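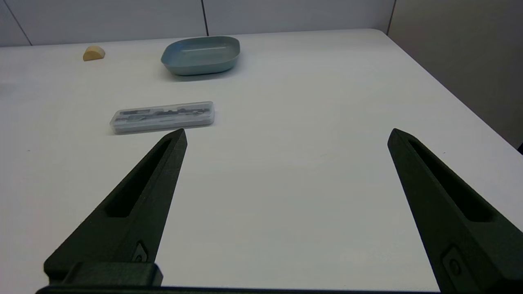
Have you ever wondered why some things come in boxes you can see right through, and other things come in boxes that hide everything inside? It sounds like a small question, but the people who make boxes think about it all day long, and once you start looking you will find yourself thinking about it too (at breakfast, in the car, even brushing your teeth!). Take a clear pencil case. Through the lid you can make out slender gray metal shapes, the kind of thing you might use for drawing, perhaps a compass for making circles. You don't have to open the case to know you've picked up the right one, and you don't have to dump it all out on the table two minutes before math starts.

Why see-through is so handy

Clear plastic lets light go in and come back out again, and that is all "see-through" really means. Light bounces off the things inside, passes through the lid, and lands in your eye. Plastic also bends a little before it breaks, so a case can ride around in a backpack for a long while and come out with nothing worse than scratches. The scratches do add up, though. Mine from third grade got so cloudy that I could hardly tell my ruler from my protractor, and I kept it anyway.

Look at the corners of your own pencil case, too. Are they rounded? Sharp corners poke holes in bags and bump into knees, and they tend to crack first when the box is dropped. A rounded corner spreads the bump out over a bigger area.

Why drinks like the dark

Now think about a boxed drink. Juice and milk are fussy. Light can change the way they taste and can use up some of their vitamins, and air is even worse, so the carton has to keep both of them out. It looks like plain paper, but many drink cartons are made of several thin layers squeezed together: paper to make the box stiff, plastic to stop leaks, and often a sheet of metal foil thinner than a hair to block the light and air.

The carton starts out as a long flat roll. A machine folds it into a tube, fills it, presses it shut, and creases it into the brick shape you know. If you look closely at the top of an empty one, you can find the folds and seams, and if you are patient you can unfold the little flaps and flatten the whole thing. Please rinse it first!

Then there is the straw hole. It has to be easy for you to poke open and hard for anything else to get through, so it is usually covered with a tiny round seal. And cartons sold in bundles may get one more coat, a thin plastic film that hugs them tightly. The film crinkles at the corners and shines like a puddle, and it can make the small printing underneath surprisingly hard to read. 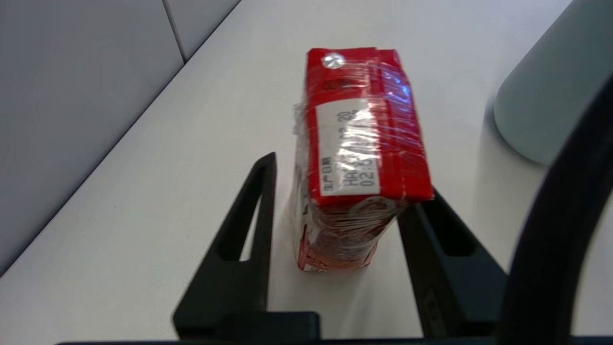

Be a box detective

You will need three boxes or packages from around the house (ask a grown-up which ones are okay to borrow), a sheet of paper, and a pencil. Give yourself 10 minutes for each one, or 30 minutes in all.

Start by asking whether you can see inside. Next, hunt for the seams and folds, and draw where they go. Then look for printed numbers. Food and drink packages often carry a date, and some have a time as well, stamped on in letters made of little dots. Write down what you find, even the parts you can't quite read.

Last of all, design a box of your own for something that is tricky to pack, like a banana or a pair of glasses. Would you make it clear or dark? Where would it open?

Written by Guoqing Xie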